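How to Run a Practice Session With Hand-Held Grippers
November | By Fiachra Scanlon, Kernham Robotics Club

New members arrive wanting to program something. Before that, you'll spend an evening moving household objects around a white board with a gripper in each fist, feeling like a crab with homework. The club robot learns from what your hands do, so your hands had better be worth copying.

1. Set the board. It lies flat, with nothing on it except the objects for the task. Coffee lives elsewhere. We have discussed this, Aidan.

2. Start with the jaws open and low. Pick your object before you move, then go toward it in one slow line. If you wander, the robot will learn to wander, and it will do it with total confidence. 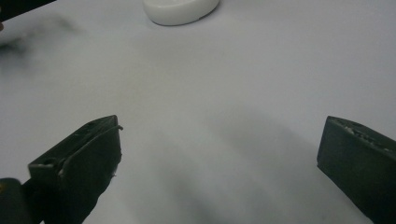 Photo: Kernham Robotics Club

3. Look at the fingers, too. Ours are dark, chunky and by now a little scuffed along the top. Scuffs are fine. A finger that wobbles is a job for the hex key in the Horgan box, which is the red one with "NOT HORGAN" written on it.

4. Close until you feel contact, and then stop. Beginners squeeze as if the thing owes them money. Round bases like to skate away from you, so come in level with the rim and keep your wrist still.

5. Give the other hand something to do, even if that's waiting. Hold it near the edge of the board with the jaws open. Waving it about counts as data, and we've trained on enough waving.
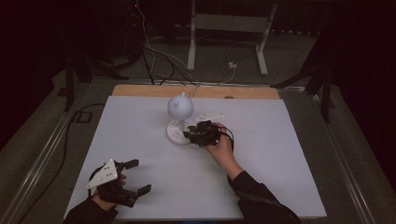 Right gripper on the base, left one standing by.

6. Let go completely before you back off. Count one, open, count two, leave. Half-open exits dragged things across the board in most of our early runs.

7. Repeat. The target for the Dunden meet is 500 clean runs. We have 169. Fifty per person gets us there if everybody turns up — so bring a friend.

8. Write down bad runs as bad. Hideaki goes through the log and he will find yours.

COMMENTS

Oisín Madigan: Step 1 is slander against my brother. It was tea.

Enda Moynihan: Do left-handers swap the roles in step 5?

Fiachra Scanlon: Yes, swap them, and put an L in the log.

Contact: Kernham Robotics Club, Room 705, Plultbridge | © Kernham Robotics Club | Back to top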